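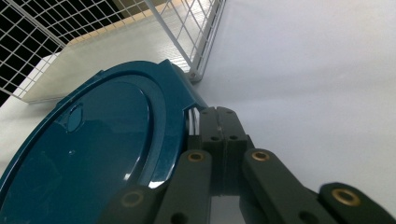
How long does a candidate have to object to the provisional merit list?

Fifteen working days from the hour the list is posted, counted at the district office and not at the candidate's address.

Nazmiye Keskin had typed that answer so many times that she kept it in a text file on the desktop, along with the one about photograph size and the one about attested copies. She pasted it into the reply window, checked the applicant number against the subject line, and sent it. The queue went down by one and then up by two.

The post was Assistant Engineer, Water Supply, Grade 2. There were 61 vacancies across the district and a little over 2000 valid applications. The written test had been held in November in the halls of the technical college. It had 300 marks in three papers. The scanned answer sheets went to Skurkex, the contractor, which returned a file of raw scores with a checksum at the bottom. Nazmiye's section loaded the file, applied the age and residence rules, and produced the list.

She had loaded it at 4:10 in the afternoon. At 4:25 she noticed rank 61.

Ranks 61 and 62 had the same total, 214. Under Rule 9, ties were broken by the score in Paper B, then by the score in Paper A, then by date of birth, older candidate first. Rank 61 was Kiros Birhane. Rank 62 was Gülizar Karaca. In Paper B they had 78 each. In Paper A, Birhane had 66 and Karaca had 69.

She read the line again with a ruler held against the screen. Then she opened the log.

The sort had run on Paper B and then on date of birth. The middle step was missing. It had been present the previous year, when the list was made in the old system, which was called Draler and which crashed if two people printed at once. Over the summer the rules had been moved to the new system by hand. Someone had entered Rule 9 as two steps. The initials in the change record were N.K.

She went to see Erdal Bilgin, who was the section head and was putting on his coat.

"The list is posted," he said.

"It was posted at 4:15."

"Then it is provisional. Provisional lists can be objected to."

"She would have to know Birhane's paper scores to object. The list shows totals only."

Bilgin took one arm out of the coat. He asked how many ties there were in all. Nazmiye said there were plenty, but the others fell well above the line or well below it, and they changed the order of names without changing who got a post. He asked whether she was certain about those. She said she had checked the ones above the line and was halfway through the ones below.

"Finish those," he said. "Who entered the rule?"

"I did."

He took out the other arm and hung the coat back on its hook.

A correction on the section's own motion needed Form 14, signed by the officer who made the error and the officer who found it. The form had two boxes, and the boxes could not hold the same name. Bilgin read the instructions on the back, which did not cover the case. He telephoned Nantana Hemmin in Legal, on the third floor, and put her on the speaker.

"Who found it?" Hemmin asked.

"Keskin."

"Who made it?"

"Keskin."

There was the sound of pages. "Then the finder is whoever verified it. Have you verified it?"

"I have been told about it."

"Verify it, and you're the finder. Put the time you verified it, not the time you were told. Attach the log. And take the list down before you file, or the fifteen days keep running on a list you know is wrong."

Bilgin sat at Nazmiye's desk and verified it. He was slow. He did the sort on paper for the tied pair, copying each score into a column with a pencil, and then he did it a second time from the bottom up. Nazmiye stood behind him and looked at his handwriting. He made his sevens with a bar. At 5:40 he wrote 5:40 on the form and signed in the right-hand box. She signed in the left.

The page for the Assistant Engineer post was replaced by a notice of one sentence stating that the provisional list was withdrawn for correction. It had been up for an hour and twenty-five minutes, and the counter showed 412 views. One of them would have been Birhane's. He lived in Wever, according to the file, and had given his mother's telephone number as the second contact.

"Do we call him?" Nazmiye asked.

"There is no procedure for calling."

"Is there one against it?"

Bilgin thought about that with the pencil in his hand. "He will be first on the reserve list," he said. "Someone always fails the medical. You can't tell him that, either."

He went home. She reran the sort with three steps, compared the output to her own list of ties, and saved it for posting in the morning. Then she went back to the queue. The newest message had arrived at 4:31, from an applicant number she now knew without looking it up. It asked whether appointees had to bring the original diploma to the joining interview or whether a copy would do, and it thanked the office for its work.

She opened the text file and looked for the paragraph about attested copies.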